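January 11, 2019

**New faucets (finally!) for the Irnberg Street kitchen in Cekdale**

I stopped by the shared kitchen on Irnberg Street this week, and if you've ever tried to fill a stockpot there you'll want to hear this: the old faucets are gone! Both of them. The one that sprayed your sleeve and the one you had to hold with your other hand while it ran.

Aliki Vrettos, who manages the kitchen and teaches the bread class, had been asking for new ones for 7 years. She told me the old pair went in secondhand and were never meant to be there long. "I used to tell new people which way to stand," she said, and then she showed me, sort of sideways with one hip against the counter. I remember standing exactly like that when I made jam there two summers ago and went home with wet shoes.

The money came out of the fall supper series, which brought in a bit over $4000 once the groceries were paid for. Half of that, $2000, went to the sink side of the room: the faucets, the shutoff valves underneath, new supply lines and a plumber from Pinilora who came in on two evenings so the lunch cooks didn't lose a day. The rest is being saved for the oven door, which still needs a knee to close. I asked if the oven could possibly be next and got a very firm "February," so I'm writing it down where everyone can see it.

There was some back and forth over the finish, I hear. Plenty of people wanted plain chrome, easy to match and easy to wipe. Aliki wanted something dark, to go with the Tabrizi room next door (that's the dining room with the long tables, for anyone who only comes in through the back). She brought samples and left them by the coffee for a while so people could pick them up and smudge them, and the dark one won. I voted chrome, for the record, and I've changed my mind.

Hours stay the same, and so does the booking sheet by the door. The bread class still has room and holds 20, but you do need to put your name down before you show up with flour. If you left a blue enamel colander behind after the last supper, it's in the office and Aliki would love to have the shelf back. She'd also like everyone to skip the scouring pads on the new fixtures, please. A soft cloth and dish soap is all they need, and there's a stack of cloths in the drawer to the left of the stove.

I stayed for a cup of tea and ended up washing the cups, mostly as an excuse to try things out. The handle turns easily, even with soapy fingers, and my big pot will be very happy on jam day. Up close I like the color a lot more than I did on the little sample: it's oil-rubbed bronze, a deep brown that's nearly black, with a long shine running up the spout where it catches the light. My favorite bit is the ring at the bottom of the spout, a warmer, coppery shade than everything else. Aliki says she picked it for exactly that ring, and I'm told she has already been seen polishing it with her apron.
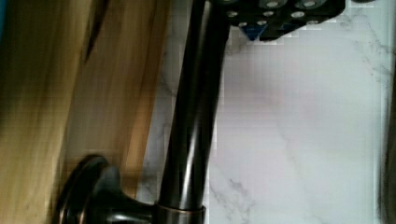
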